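Call for participants: Nirketer, hand-stamped sheets
Candia print room, Hoteseck

Candia is looking for 14 people to take part in Nirketer, a set of hand-stamped paper sheets to be made in our print room in Hoteseck during September. You do not need any background in printmaking. We would like to hear from adults who can give two afternoons, are willing to work at a table alongside other people, and do not mind getting colour on their hands.

The set will be made up of 70 sheets. Each person taking part will stamp five of them, using one small block and one colour. The sheets will be put together in a plain folder and shown in the front room at Candia in November. After that they will be kept in our paper store, where they can be looked at by appointment.

What the work involves

Stamping is simple to learn and slow to do evenly. You load the block with colour, set it down on the paper, press, lift, and start again. A light press and a heavy press leave different marks, and so does a block that has not been loaded for a while. We are interested in that range. Patchy, doubled and smudged marks are all welcome, and a sheet will not be turned down for being untidy.

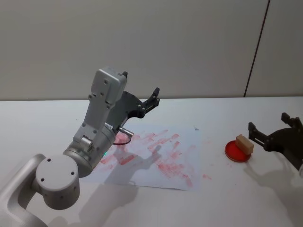
Candia Papers, issue 14, page 2

The tables are white, and the sheet is laid flat with nothing underneath it. Red is the colour for this set. A small red dish is kept on the table within reach of the paper, and the wooden block goes back in it between turns. Please don't rest the block on the table top, even for a moment.

You will get a practice sheet at the start of the first afternoon. Fill it however you like. Most people need one full sheet to find out how hard to press, and some ask for another. Practice sheets are yours to take home and do not count towards the set.

The five finished sheets are made over both afternoons. You can do four on the first and one on the second, or the other way round, as long as all five are on the drying rack by the end. There is no drawing to copy and no grid to follow. We only ask that you leave a clear margin along one edge for the folder, and that you write nothing on the front.

Who can apply

You should be 18 or over and able to get to Hoteseck for both sessions. We cannot offer places to people who can only come once. You may apply with a friend, but please each fill in a form, and be aware that you might be placed in different groups.

We are keen to have people who have never been into the print room before. If you took part in one of our earlier sets you can still apply, and you will go on the reserve list in the first instance.

The work can be done sitting or standing. The room is on the ground floor with level access from the yard, and there is an accessible toilet along the corridor. Tables can be raised or lowered. If pressing with one hand is difficult, there is a wider block that can be used with both - tell us on the form and we will have it ready.

Times

Sessions run from 1.30 pm to 4.30 pm, with a break halfway through for tea. Please arrive by 1.15 pm for your first session so that we can go through the room and get everyone settled. The yard gate is locked once a session has started, and latecomers should ring the bell marked Print.

Materials and paper

Everything is provided. The paper comes from Chraibi, cut to size before it reaches us, and it is a plain white sheet with a smooth face. Please handle it by the edges. A fresh sheet can pick up a thumbprint very easily, particularly once you have been working for an hour and have stopped checking your fingers.
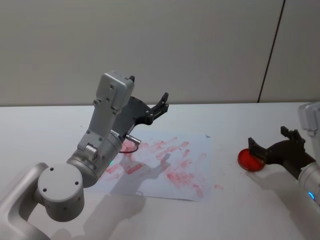 Sheets can sit at whatever angle suits you. Some people line the paper up with the edge of the table and others turn it a little so that the far corners are easier to reach. If you want to move a sheet partway through, lift it clear and put it down again. Dragging it tends to leave a trail on the back.

Bring an apron or an old shirt. We have a few aprons, mostly in large sizes. The colour washes off skin with soap but will not come out of wool.

Payment and expenses

Each participant will be paid a flat fee of 200 for the two afternoons, paid by bank transfer once the second session is finished. Local bus fares are repaid on top, so keep your tickets. We can also help with childcare costs if you ask before the sessions begin.

Your sheets become part of the Nirketer set and stay with Candia. Your name will be printed on the inside of the folder unless you would prefer to be left out.

How to apply

Pick up a form from the front desk at Candia or ask for one to be posted to you. It is one side of paper. We ask for your name, how to reach you, which afternoons you could manage, and up to three sentences on why you would like to take part. Do not send pictures of your own work, as we will not be looking at them.

Forms should be back with us by noon on the last working day of July. Places will be drawn by lot from all complete forms, and everyone will hear from us in August, whether or not they have a place. Reserves may be called at short notice.

Questions about access, fees or session times can be left at the front desk, marked Nirketer.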